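Section 6. Folding and Storing Household Cloths

6.1 Scope

This section applies to hand towels, tea towels, light bath towels, T-shirts and plain cotton covers. It does not apply to fitted sheets, which are dealt with in Section 7, or to woollen items, which should be laid flat in accordance with the care label. Residents and household staff at Gredley House are asked to follow the same method, so that cloths taken from any cupboard will fit any shelf.

The method was first set out by Leonidas Gavalas for the Mendosau building and has been revised for the Vendov shelving now fitted on all floors. Where this section differs from the notice inside older linen cupboards, this section should be followed.

6.2 Before folding

1. Check that the cloth is fully dry, paying attention to hems and double seams. Cloths that feel cool along the hem should be returned to the airer.

2. Allow cloths taken from the tumble dryer to rest for 15 minutes.

3. Wipe the table with a clean, dry duster. Polish must not be applied on the day the table is to be used for linen.

4. Empty all pockets and fasten any loops or tapes.

5. Set aside any cloth with a stain, a pulled thread or an open seam. Damaged items are placed in the mending bag and entered on Form 377.

Caution: Do not fold on a table that has been used for ironing until the surface has cooled. Heat held in the surface may mark varnish where a cloth is left on it.

6.3 Choice of table

Any firm, smooth table may be used. Rectangular tables give a straight edge against which the cloth can be lined up. Where only a round table is available, the edge of the table should not be used as a guide, as the cloth will be drawn out of square. Line up the hems with each other instead, and keep the whole of the cloth on the table top while the first fold is made.

Longer towels may overhang a small round table. In this case, fold the towel once in the hands before laying it down.

6.4 Folding a towel

1. Lay the towel on the table with the care label facing upwards and the longer sides running left to right.

2. Smooth the towel from the middle towards the corners with the flat of the hand. Do not pull at the corners, which stretches the hem and produces a slant in the finished fold.

3. Bring the left short side over to meet the right short side. The two hems should lie one on top of the other along their full length.

4. Turn the lower edge up to the upper edge.

5. Fold once more from left to right. For small hand towels this last fold may be left out.

6. Press lightly with both palms to let the air out. 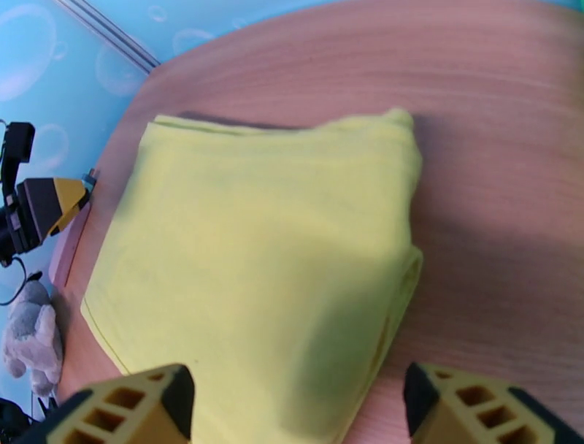 A soft cloth will keep some fullness after pressing, and this is acceptable. The stack should not be flattened with weights or books, as thick towelling loses its loft and the creases become difficult to remove. If the upper layers slide over the lower ones when the cloth is lifted, open the last fold and make it again.

Note: Corners that stand up after folding may be tucked under the top layer. There is no need to begin again for a single raised corner.

6.5 Folding a T-shirt

1. Lay the shirt face down and smooth the back. The neck should be at the far side of the table.

2. Fold one side in towards the middle, including the sleeve. Turn the sleeve back on itself so that it does not reach past the fold.

3. Repeat with the other side.

4. Bring the bottom hem up to the shoulders.

5. Fold in half once more if the shirt is to be kept on a narrow shelf, and turn the finished shirt over.

Shirts with a printed front should be folded with a sheet of plain tissue inside where the print feels tacky. Tissue is kept in the top drawer of the Salazar chest on the first landing and may be used more than once.

6.6 Moving folded cloths

Slide one hand fully beneath the cloth and place the other on top. A folded cloth held only by its upper layer will open. Stacks should be carried level and close to the body, and no stack should hold more than 6 towels.

When a cloth is put down again, place the folded edge first and lower the open edges after it. Withdraw the lower hand slowly.

6.7 Placing on the shelf

1. Confirm that the shelf liner is clean and lies flat.

2. Place cloths with the folded edge towards the front.

3. Keep light and strong colours in separate stacks. New cloths in bright shades should be kept apart until they have been washed three times.

4. Leave a gap between the top of the stack and the shelf above. Standard Vendov shelves are 400 mm deep, and a bath towel folded as in 6.4 should not extend beyond the front edge.

5. Put newly washed cloths at the bottom of the stack and take cloths for use from the top.

Caution: Linen must not be stored on the shelf directly above the hot water pipe. The slatted shelf in that position is for airing only, and cloths should be removed from it by 6 p.m.

6.8 Common faults

The finished cloth is wider at one end. The first fold was made with the hems out of line. Open the cloth fully and repeat from step 2 of 6.4.

The hem shows a ridge. The hem has been folded back on itself. Open the last fold, flatten the hem with the thumb and close the fold again.

The cloth smells stale after storage. The cloth may have been put away damp, or the cupboard may need airing. Wash the cloth again, leave the cupboard door open for one afternoon and replace the liner if it is marked.

Faint lines remain across the cloth when it is opened. These are usual in cotton and will drop out in use. Ironing is required only for table linen and for items listed in Section 8.

6.9 Periodic care

All linen cupboards are emptied and wiped out each February. Stacks that have not been used since the previous clearing should be unfolded, shaken out of doors and folded again along different lines, to prevent wear at the creases. Cloths that are thin at the fold should be passed to the housekeeper for use as dusters.

Requests for further shelf liners or mending bags should be made in writing to the Gredley House linen room.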